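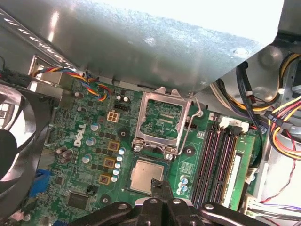
図1 手首カメラの視野。開いたCPUソケットの金具と、その手前に置かれたプロセッサ。

カテゴリ:学生プロジェクト > 製作報告 > ロボット・自動化

デスクトップPC分解作業を対象としたリンク式グリッパの製作と評価

報告者:Bjarke Snorradóttir
作業場所:共同工房Plornley

1. 目的

使用済みデスクトップPCの分解を、小型アームと自作グリッパで部分的に自動化する。前期の報告では単体の基板を机上に固定し、上方から部品を把持するところまでを扱った。本期は基板を筐体に入れたまま作業を行う。筐体内では側壁、ドライブケージ、電源ケーブルが動作範囲を制限するため、グリッパの外形寸法とカメラの取付位置が主な設計条件となった。

ねじの取り外しは対象としない。CPUクーラーは事前に手作業で外し、電源は商用電源から切り離してある。電源ユニットの内部には手を加えない。

2. 構成

2.1 アームと制御
アームは工房の共有品で、制御にはPearceを用いた。Pearceは前年度の班が作成した動作記述用のスクリプト群で、目標姿勢の列と把持指令を順に送る。今回、把持指令に電流上限の引数を追加した。旧版では位置指令のみで指を閉じていたため、薄い部品に過大な力がかかった。

2.2 グリッパ
左右の指をリンクで開閉する形式である。駆動にはOrkexのサーボを一つ使用し、中央のブロックから左右のリンクへ動きを分配する。リンクと指板は黒色で、締結部のねじは銀色のまま残した。ねじ頭を黒く塗る案もあったが、画像上でリンクの角度を読む目印になるため塗装しなかった。

リンクの一部には穴を余分にあけてある。指の開き幅を変更する際、支点を移すだけで済むようにしたもので、本期の試験中は支点を固定した。

2.3 カメラ
手首に小型カメラを一台取り付けた。指先と対象物が同時に視野に入ることを優先し、レンズは指の付け根側から斜めに前方を見る。この配置では視野の下側を常にグリッパ自身が占める。対象物の検出に使える領域は狭くなるが、指先と対象物の相対位置を一枚の画像で確認できる。

外部カメラの併用も検討した。アームが筐体の上に来ると、外部カメラからはソケット周辺がほとんど見えない。校正の手間に見合わず、採用を見送った。

2.4 指先
指先の被覆にはPlastleyの樹脂シートを貼る版と、貼らない版の二種類を用意した。被覆版は滑りにくい反面、先端が厚くなり、レバーと基板の隙間に入らない。ソケット周辺の作業では被覆なしを標準とし、ケーブルを寄せる作業でのみ被覆版を使った。

3. 対象作業

作業は次の5項目とした。

A ソケットの固定レバーを動かす
B ソケットの金具を起こす
C プロセッサを持ち上げ、基板上の空いた場所に置く
D メモリモジュールを垂直に引き抜く
E 電源ケーブルを基板上から退避させる

各試行は一項目のみを行い、制限時間を300秒とした。制限時間を超えた場合、基板または筐体に意図しない接触が続いた場合、把持した部品を落とした場合を失敗とする。部品の初期状態は試行ごとに手で整えた。メモリを全て抜いた状態、一部を残した状態の両方を用意したため、画像により装着状態は異なる。

4. 手順

4.1 基準位置の決定
筐体は横に倒し、作業台の当て板に押し付けて置いた。基準点は基板の取付穴と筐体側の板金の角から選ぶ。初めはソケット周囲の穴だけを使っていたが、互いの距離が近く、角度の推定値がばらついた。板金側の点を加えてからは、筐体を置き直しても補正が収束するようになった。

基板上の白い印字を特徴点に使う方法も試した。照明の向きによって小型コンデンサの頂部が明るく写り、印字と混同する例があった。印字は粗い位置合わせにのみ使用している。

4.2 ソケットへの進入
ソケットへは真上から降ろさず、グリッパを傾けて進入する。真上からではサーボの収まる胴体部がドライブケージ側に寄りすぎ、指先がソケットに届く前に干渉した。傾けた場合、先に近づくのは中央のリンクである。リンク下端のねじ頭が基板に接近するため、高さの下限をスクリプト側に設けた。

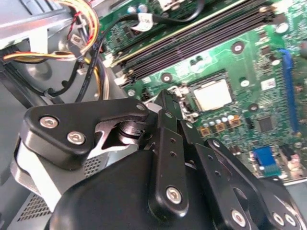 進入角を決めた後は、レバーの位置を画像から求める。レバーは細い金属線で、背景の基板との輝度差が小さい。全体を検出することは諦め、曲がった先端付近だけを探索範囲とした。探索範囲はソケットの外形から相対的に決めるので、プロセッサ上面に残った熱伝導グリスの影響は受けにくい。グリスの残り方は一様でなく、上面の輝度を基準にしていた初期の版では外形の検出自体が不安定であった。

レバーの操作では、指を閉じて挟むことはしない。片側の指先を引っ掛けて外側へ逃がし、続けて上方へ動かす。この動作はアームの軌道のみで行い、サーボの位置は保持する。

4.3 プロセッサの取り出し
金具を起こした後、プロセッサの縁を指で挟み、ソケットの接点面に対して垂直に上げる。横方向の移動は十分に上がってから行う。移動先は基板上のソケット手前側で、部品の低い範囲を選んだ。本来は筐体外のトレイに移すべきであるが、アームの可動範囲の都合で、途中で手首の姿勢を大きく変える必要が生じる。本期は仮置きまでを評価範囲とした。

置いた後に指を引き抜く際、指先がプロセッサの角に触れて向きが変わることがあった。指を開いてから退避するまでに短い待ち時間を入れたが、改善は小さい。退避方向を指の開閉方向と直交させる方が効果があった。

4.4 ケーブルの退避
電源ケーブルは束の剛性が部位によって異なり、押した量と動く量が一致しない。特にコネクタに近い部分は硬く、押すとコネクタ側に力が伝わる。束の中ほどに指を当て、筐体の側壁に向けて寄せる方法に統一した。指を離すと戻る場合は一度だけ再試行する。

4.5 電源ユニット側の視点
筐体の端に手首を向けた姿勢は、ケーブルの根元を確認するために使う。この姿勢では板金の反射が強く、自動露出が明るい面に引かれて奥の基板が暗くなった。露出を固定し、電源ユニットの前面で値を合わせている。 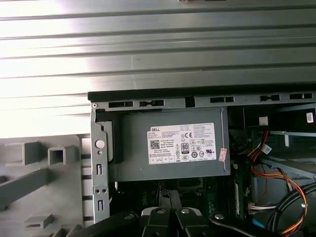
図2 電源ユニットと周辺の配線。左上の波形の板金は反射で白く写る。

電源ユニットの製品ラベルは、粗い位置合わせの対象として扱いやすい。輪郭が矩形で、周囲の灰色の塗装面との輝度差も大きい。ただしラベルは筐体の基準面に対して貼付位置の保証がなく、別の個体に同じ補正値を使うことはできない。個体が替わった場合は、板金の穴を用いて基準を取り直す。

5. 結果

試行は全項目の合計で152回行い、19回を失敗と判定した。失敗が多かったのはAとEである。Cは把持そのものより、仮置き後の退避で失敗と判定されたものが目立った。Dは対象の高さがあり、側面を広く挟めるため、失敗は指がメモリスロットのラッチに当たった場合に限られた。

制限時間の超過はEに集中した。再試行を一度に制限する前の記録が含まれており、現行の手順とは条件が異なる。記録を分けて集計すべきであったが、スクリプトの版番号を記録に残していなかったため、事後に分離できなかった。

電流上限の追加後、把持力の過大による停止は記録されていない。一方で上限を低くしすぎると、Dの引き抜きで指が滑る。作業ごとに値を切り替える必要がある。

6. 考察

失敗の多くは指先の位置誤差より、指先以外の部分の干渉に起因する。検討段階では指先の形状に時間を使い、リンクと胴体部の外形は机上試験の寸法をそのまま引き継いだ。筐体内での作業を前提とするなら、先に決めるべきは胴体部の幅である。

カメラの視野をグリッパが占める割合も大きい。指を大きく開いた姿勢では、左右のリンクが視野の隅まで広がり、探索範囲と重なることがあった。マスク画像をサーボの角度に応じて切り替える処理を入れたが、角度の刻みが粗く、境界付近に誤検出が残る。リンクの角度から輪郭を計算する方式への変更を検討している。

レバー操作については、成否の判定を目視に頼っている。サーボ電流はこの動作中ほぼ変化せず、判定に使えない。アーム側の関節負荷を読む方法が考えられるが、共有品の設定変更を伴うため、工房の管理者との調整が必要である。

7. 残作業

・胴体部の幅を詰めた版の製作。サーボの向きを変え、リンクの支点を内側に移す。
・記録ファイルへのスクリプト版番号と電流上限値の書き込み。
・プロセッサの搬送先を筐体外のトレイに変更し、手首の姿勢変更を含む軌道を作成する。
・指先シートの貼り替え手順の整理。現状では端から剥がれ、ケーブルの被覆に引っ掛かる。

胴体部の図面は3月中に改訂し、旧版の部品は比較用として工房の棚に保管する。Pearceへの変更点は別紙の差分一覧に記載した。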